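From: Deming Wei
To: ondard-users
Subject: Re: [ondard-users] Handle pose estimates jumping between two drawers

Kaiwen Gu wrote on Monday:

> Has anyone else had the handle estimator swap targets half way through
> an approach? I ask it for the bottom one, it locks on nicely, and then
> at close range the pose hops up to the handle above. The planner does
> as it's told and heads off after the wrong one. I'm on the stock config
> apart from the camera rate, which I've put down to 10 Hz. I've tried
> raising the match threshold and that just makes it lose both.

Hi Kaiwen, and hello everyone,

Yes! I lost most of last week to this (and a fair bit of sleep), so I'm very glad it isn't only me. I don't think your threshold is to blame, and I'd put it back where it was before it causes you some other grief.

I've been running the Flurora kitchens in the simulator, wrist camera only, with the random colours switched on. I did 100 episodes on Plovbridge, our slightly elderly desktop, and the swap turned up in 10 of them. Every single one was with two bar handles stacked close together. Single doors were fine, and so were knobs.
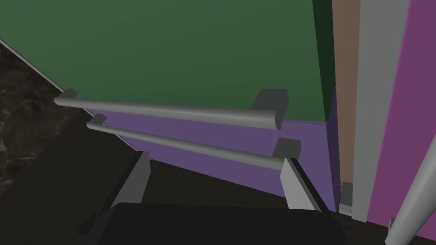 What I think goes wrong is the tracker's idea of "nearest". It takes the last pose, projects it into the new view and picks whichever candidate sits closest in pixels, with no depth in the sum at all. From far away that's harmless. Close in, a small turn of the wrist shifts everything a long way across the image, and the two bars start competing for the same spot. It's worse when they run parallel and slope across the view as they do in this kitchen, both of them grey with dark grey brackets, because the direction term scores them nearly the same. The fingers are grey too, so with the gripper open either side of the lower bar you can get a bit of finger edge mixed into the bar's outline, and then its centre drifts. Colour is no help either: the green and purple behind the bars are lovely and distinct, but the estimator throws the background away before it scores anything. Bit of a shame, that!

I've got a patch on a branch called bai in my fork. It does the matching in the robot's base coordinates, and it masks out the fingers using the joint readings before the outline step. There's also a rule that the target can't change once the gripper is within 50 mm unless the planner asks for a new one. I'm in two minds about that last bit, as it feels like a plaster over the wound, and if you've locked on to the wrong handle you're now stuck with it. Same seeds, same machine, and I got one swap out of the 100. That one is episode 979 if you fancy a look (I have, three times, and I still can't see why it jumps).

Two things to watch if you try it. The mask wants your joint readings and images stamped from the same clock, so at 10 Hz do check the lag first, or you'll be masking where the fingers used to be. And the config key is now match_space, with "image" as the default so nobody's old runs change under them. Set it to "base" to get the new behaviour.

Could you send me one of your bad logs? Mine are all simulated and I'd love to know if it holds up on a real arm with real noise in the depth. Just the poses and the joint readings will do, I don't need the video.

Also, does anyone remember why the background gets dropped so early? I went through the history and the commit just says "tidy".

Cheers,
Deming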